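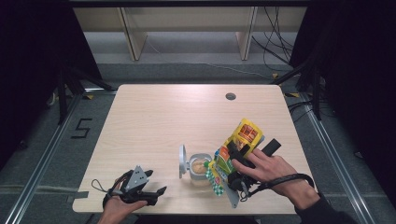 Carnets de visites | Ateliers et maisons ouvertes

J'avais promis à Kumudini Biswas de raconter notre passage à la journée portes ouvertes de Drematton, et voilà que je m'y mets enfin, avec mes notes froissées et un sachet de pois chiches grillés à côté du clavier (le dernier, j'en ai rapporté beaucoup trop). C'était le 29 juin 2019, il faisait une chaleur à rester couché, et nous avons tout de même pris le car de bonne heure parce que Kumudini tenait à voir l'atelier avant la foule.

Drematton, pour ceux qui ne connaissent pas, prépare des goûters et des encas pour les cantines et les petites épiceries de la vallée. La maison emploie 137 personnes, ce que je n'aurais jamais deviné depuis la rue, tant la façade est modeste. On entre par une cour où l'on nous a servi un thé très sucré, puis on enfile une charlotte et l'on suit la ligne verte peinte au sol. Notre guide s'appelait Manikandan Sundaram, un homme d'une patience merveilleuse, qui répondait aux enfants avec autant de sérieux qu'aux grossistes.

La première halle est celle des grillages. Ça sent l'arachide chaude, le cumin, un peu le caramel, et l'on a faim au bout de deux minutes ! Les fours tournent à petit régime les jours de visite, mais on nous a laissés goûter à la sortie du tapis, dans des cornets de papier. J'ai préféré les graines nature, Kumudini les pimentées, et nous avons discuté de cela jusqu'à l'escalier.

À l'étage, on s'occupe des emballages, et c'est la partie que j'ai le plus aimée. Je croyais qu'un goûter, c'était une recette et puis un sachet autour. Or il y a toute une pièce pour étudier ce qui va avec quoi : le sachet coloré que l'enfant repère de loin, la petite boîte transparente à couvercle articulé pour ce qui se tartine ou se trempe, et la manière dont les deux tiennent ensemble sur un coin de table. La boîte au liseré gris m'a tout de suite plu, je me suis vue la remplir de purée de pois chiches pour le train. Ouverte, son couvercle relevé sur le côté, elle laisse bien voir la pâte couleur beurre de cacahuète, et l'on n'a qu'une envie, y plonger quelque chose de croquant. Quant au sachet jaune, avec son rouge, son orange, son vert et sa bordure à carreaux verts et blancs, il est gai comme une nappe de pique-nique. Ma grand-mère aurait gardé l'emballage pour y ranger des boutons.

Manikandan nous a expliqué que la gamme Tilleron, celle des pâtes à tartiner, passerait en août à des portions plus petites, après les remarques de plusieurs écoles. Il paraît que plus de 300 familles avaient répondu au questionnaire. J'ai demandé si les boîtes se lavaient bien ; il m'a répondu que les siennes servaient depuis deux ans à transporter des olives.

Nous avons fini par la boutique, où la file était longue et le ventilateur en panne. Comptez 200 grammes pour le sachet moyen, c'est très correct pour deux gourmands. Le stand voisin, tenu par la maison Ranasinghe, vendait des confitures de mangue verte dont je n'ai pris qu'un pot, et je le regrette.

Pour y aller, descendez à l'arrêt Skurnasent et remontez la rue sur 800 mètres, côté ombre si possible. L'entrée est gratuite, les poussettes passent partout sauf à l'étage, et prévoyez un sac solide pour le retour.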